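Erstead boat shed, bench notebook
13 May 2022
Raw water circuit and house batteries, sloop Prellen

Impeller changed at 86 hours since the last one. Two vanes had taken a set and one had a hairline crack at the root. No pieces missing, so the heat exchanger end cap stays on for now. Cover plate scored but flat against the straightedge. Turned it over, new paper gasket, screws snugged in a cross pattern. Do not use sealant on this gasket. The last person did and it took me most of the morning to scrape the face clean.

Started at the dock with the seacock full open. Water at the exhaust inside ten seconds. Ran at fast idle in neutral, then in gear against the spring line. Gauge settled at its usual mark and stayed there. No drip at the pump weep hole. Belt dust on the alternator bracket again, so alignment is still off by a little. Shimmed the pulley with one washer. Look again after the next run.
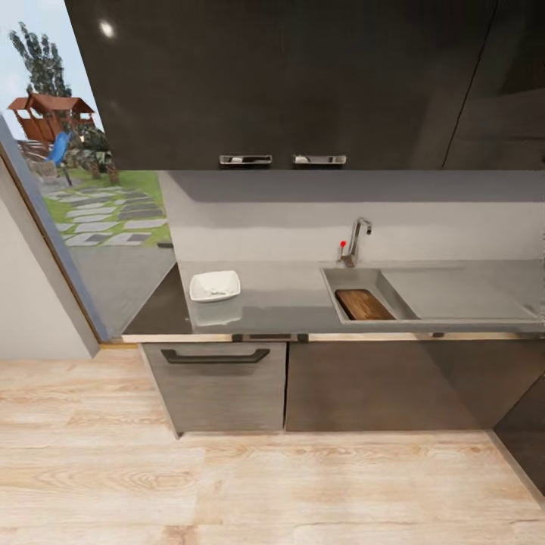
Strainer basket had eelgrass and a few small mussels in it. The lid O-ring was flattened, replaced from the kit, light silicone grease. That kit is now down to one O-ring of that size. Order more before June.

House bank next. Batteries rested overnight with the main switch off and shore power unplugged. Resting voltage on number 1 was 12.68, number 2 was 12.41. Same make, same age, wired in parallel up to last night, so the difference should not be there. Specific gravity on number 2 is low in one cell only. Topped up with distilled water and put it on the bench charger by itself. If the low cell does not come up I will replace the pair. Mixing a new one with an old one has never gone well on this boat.

Main fuse holder was warm to the touch under windlass load. Pulled the fuse and found the lug under it loose by half a turn, with discoloration on the copper. Cut the cable back, crimped a new lug, heat shrink over it. Voltage drop from battery post to windlass breaker measured before and after, both with the windlass lifting the full chain:
Before: 0.71 V
After: 0.24 V
Good enough. The remaining drop is mostly cable length.
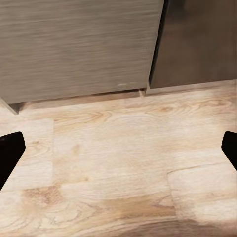

Cabinet base and wood-grain floor

Tullio Negri asked whether the depth sounder offset was ever corrected. It was not. The display reads below the transducer, and the log has been written up as if it read below the keel. Lead line at the dock gave 18 feet even. Sounder gave 16.1. Transducer sits 1.9 feet under the waterline by the haul-out drawing, so the instrument is right and the log is wrong. Set the keel offset in the menu and wrote the new value inside the chart table lid. Anyone using old log depths for the Orakzai anchorage should subtract accordingly, particularly at the inside bend, where the margin at low water is thin already.

Anchor rode: 100 feet of chain, then nylon. Paint marks mostly gone. Re-marked every 25 feet with yellow cable ties, one tie per mark, tails left long enough to feel in the dark. The splice at the chain end is stiff with salt but not chafed. Soaked it in a bucket of fresh water and hung it over the boom.
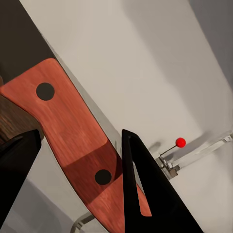 Page last changed: 13/05/22, 17:40

Shaft packing: 2 drops a minute at rest, a few more in gear. Left alone. Locknut moved freely, so there is adjustment in hand.

Still open:
Second cell check on battery number 2 after the charge finishes
Alternator alignment, look for fresh dust
Bow light works only with the connector pushed sideways, new plug needed
Fuel vent hose, soft at the hull fitting
Return the long crimper to the Pridik shop

Fuel filter not touched. Bowl was clear, vacuum gauge showed nothing at cruising speed, and the spare element on the shelf is the wrong thread. Wrote the correct part number on the filter housing in paint pen.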